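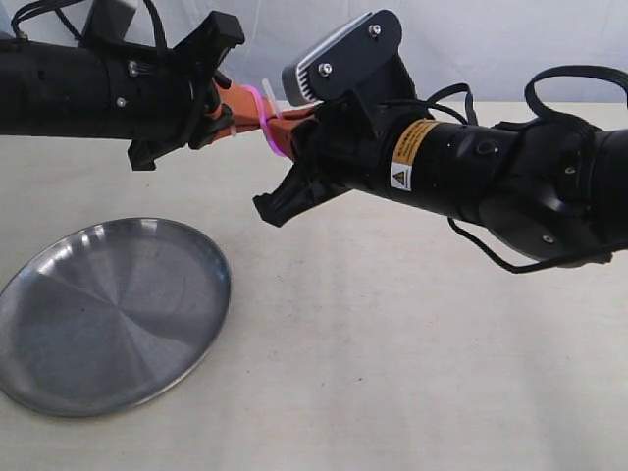 Halima Briggs asked at the last review whether the household survey could still be finished before the winter road closures, and whether the well readings would be usable without it. The short reply is yes to the second and partly to the first. The longer reply follows.

Progress report to the funder
Bako Valley Groundwater Monitoring
Submitted by Ikechukwu Ogundipe, Dec 7, 2020

Status of the well network

The network now has 37 observation wells, all with surveyed casing elevations. 30 of them carry pressure loggers recording hourly. The other wells are dipped by hand at the end of each month. Logger clocks were checked against field time at each download, and drift stayed within the limit set in the monitoring plan.

Two loggers on the Custell side returned flat records after the August download. Both were pulled and tested in a bucket at known depths. One responded normally and had been resting on sediment at the bottom of the well; its cable was shortened and it was put back. The other did not respond and has been replaced from stock. The lost record at that well will be left blank in the data set. We do not plan to fill it by interpolation, as the nearest well is screened in a different layer.
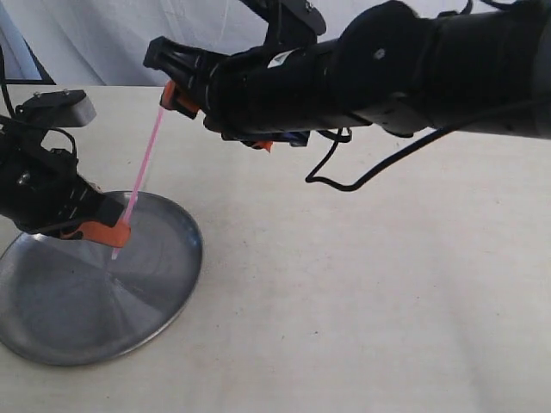
Manual readings were taken with the same steel tape throughout the period. Repeat dips agreed closely at all sites except the school well at Surko, where pumping was under way at the time of the visit. That reading is flagged. We have asked for access before the morning pumping starts.

Data handling

Raw files are stored unaltered, with corrected levels in a separate table. The database held 2,199 checked manual and quality-control entries at the close of the period. Barometric correction uses the station at Meso - the Surko barometer was retired after it began reporting repeated values. The change moves corrected levels slightly at the eastern wells, and those series have been reprocessed from the start of the record so that a single reference applies.

Colleen Beaudoin has rewritten the import script. It now rejects files with missing header lines instead of assigning them a default well number. Three older files failed the new check and were corrected by hand from the field sheets.

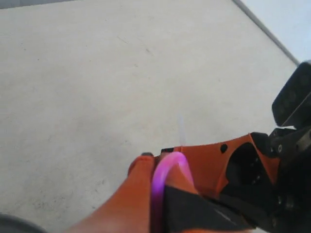 Household water use survey

Interviews are complete in Meso and Custell. In Bako the upper settlements remain, and they are reached by the road that closes first. Chidubem Dauda proposes telephone interviews for those households, using the short form. The short form omits the questions on storage tanks and livestock, so the results would support total use per household but no breakdown.

Budget

Spending is under plan on travel and over plan on equipment, owing to the replacement logger and cable. We request approval to move the difference between the two lines. The total is unchanged.
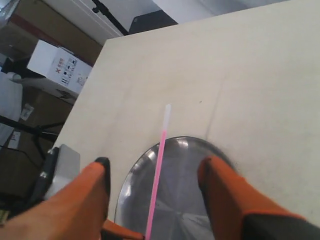 Page 2

Work planned for the next period

1. Complete the Bako interviews by telephone, subject to agreement on the short form.
2. Repeat the reading at the Surko school well under resting conditions.
3. Resurvey the two casings repaired by the district.
4. Issue the first water level contour map. Morenike Akpan will circulate a draft for comment with the well logs attached.

Decisions needed from the funder are the transfer between budget lines and the use of the short form. The second is the more pressing, as call lists take two weeks to prepare.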